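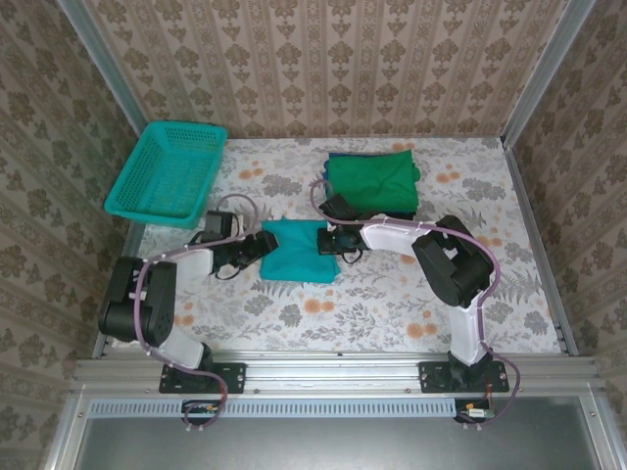
My mother ironed tea towels. She ironed pillowcases, handkerchiefs, my father's work shorts and, during one bad summer when the cricket was rained out, the underpants. I mention this so you understand that when I say I no longer own an iron, I'm describing something close to apostasy.

It went in the council hard rubbish in January, along with the board, which had a scorch mark in the shape of Tasmania and a leg that let go whenever it felt you'd become complacent. By the time I'd walked back up the drive a bloke in a ute had taken both. I hope they're very happy.

What I have instead is folding, and I want to argue that folding has been badly undersold, mostly by the people who sell it. There is now an industry. You can buy a plastic flap contraption that turns a T-shirt into a rectangle in four slaps. You can do a course. My neighbour Raíssa Rezende did one over two evenings at the Skerkcombe library and came home able to stand a pair of socks on end, like a little sentry. She showed me her drawers. I've known Raíssa for 8 years and we had never previously got as far as drawers.

They were beautiful, I'll give her that. Everything was upright and sorted by colour, and you could see the lot at a glance. I went home and did my own, and for a fortnight I was insufferable. Then I did a load of washing while running late, and the whole system went the way of my Portuguese lessons.

The trouble with the drawer people is that they think folding is about the drawer. They talk as if the cloth is only passing through on its way to being stored, and the main thing is how it looks when it gets there. But I spend maybe ten seconds a day looking into drawers. I spend a good deal longer with a basket on my hip and the radio going, and if I'm going to improve one end of the business, I know which end I'd pick.

I once had this out with Évan Baudry, who ran the linen room at a guesthouse in Landden where I worked through a winter. The place went through 234 towels on a full weekend. Évan folded in thirds, then in half, and would not discuss it. I'd been brought up on halves and quarters and said so. He looked at me as if I'd offered to show him my own method for breathing. Thirds, he explained, hide the edges. A guest who sees an edge starts wondering what else you couldn't be bothered with.

I've never met this guest. I suspect Évan was the guest. But I've folded in thirds ever since, and I find I do judge a visible hem, quietly, in other people's bathrooms.

The fitted sheet I leave to one side. I've watched the videos. A calm woman tucks one corner inside another, does something with her wrists, and lays down an object like a hardback book. I follow along and produce a pavlova. There's a perfectly good cupboard with a perfectly good door, and the pavlova lives behind it.

The usual complaint is that folding is drudgery, and that we'd all be learning the cello if we were spared it. I've seen what people do with spare time, and there's very little cello in it. I have also seen who does the folding in most houses, and that's a fair grievance which no plastic flap is going to fix. If you're sharing a roof with someone who has never paired a sock, by all means hand over the basket. Thirds or halves, don't hover. My mother hovered, and my father got out of ironing for forty years by being slightly bad at collars.

She rang last week and asked what I do about linen shirts now. I said I wear them crumpled. There was a long pause, and then she offered to post me hers, the good one, with the steam.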